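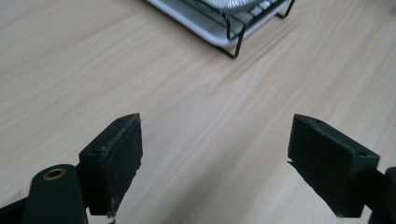 Brillside Football Club | Education and Young Supporters Department

What Is a Loan Player?
A guide for supporters aged 8 to 12

Every football club has a squad. The squad is the full group of players who may be picked for a match. Sometimes a name appears in the squad list with the words "on loan" beside it. This page explains what those words mean.

Borrowing a player

When a player joins a club, the player and the club sign a contract. A contract is a written promise. It says how long the player will stay, how much the player will be paid, and what each side must do.

A loan happens when one club lets another club borrow a player for a set time. The first club is called the parent club. The second is called the loan club. The player trains and plays with the loan club but still has a contract with the parent club. When the loan ends, the player goes back.

A loan can be compared to borrowing a library book. The book spends time at your house, but it still belongs to the library. A player, of course, is a person and must be asked. No loan can go ahead at Brillside unless the player agrees to it.

Why do clubs lend players?

The most common reason is playing time. A young player at a large club may train very well and still spend most matches on the bench. At a smaller club, the same player may start every week.

Some loans are arranged after a long injury. Others happen when a new coach wants to use a different style of play and has fewer places for, say, wingers.

The loan club gains something too. It may need a goalkeeper in a hurry, or it may not have enough money to buy a player outright.

One player's story

Bogumił Czerwiński joined Brillside as a defender when he was 18. In his first season he played in two cup matches. The following January he went on loan to Enemura, where he stayed until the end of the season.

He played 20 matches there and a total of 1,649 minutes. He also had to learn new teammates' names, find his way around a new town, and cook his own dinner. He returned to Brillside in the summer and is now a regular member of the first team.

"I was nervous on the first morning," he told our department. "The captain showed me where to sit in the changing room, and after that it was easier."

Who pays the player?

The two clubs decide this together. The loan club may pay all of the wages, or the clubs may share them. Sometimes the loan club also pays a loan fee, a sum of money given to the parent club for the use of the player. All of this is written down before the player travels.

Can a loan player play against the parent club?

This depends on the rules of the competition and on what the clubs have agreed. In our league, a loan player sits out any match against the parent club.

Who looks after the player?

Brillside has a loans manager, Hanna Bielecka. She watches our loan players' matches, telephones them every week, and visits them at their new clubs. If a player is unhappy or is not being picked, she speaks with the loan club. Players under 18 also have a school tutor, and their lessons continue during the loan.

Words to know

Bench: the place where substitutes sit during a match.
Contract: a written promise between a player and a club.
Loan club: the club that borrows the player.
Parent club: the club that holds the player's contract.
Recall: when the parent club brings a player back early.
Transfer window: the part of the year when players may change clubs.

Teachers may request printed copies of this guide from the department office at the Pawlak Stand.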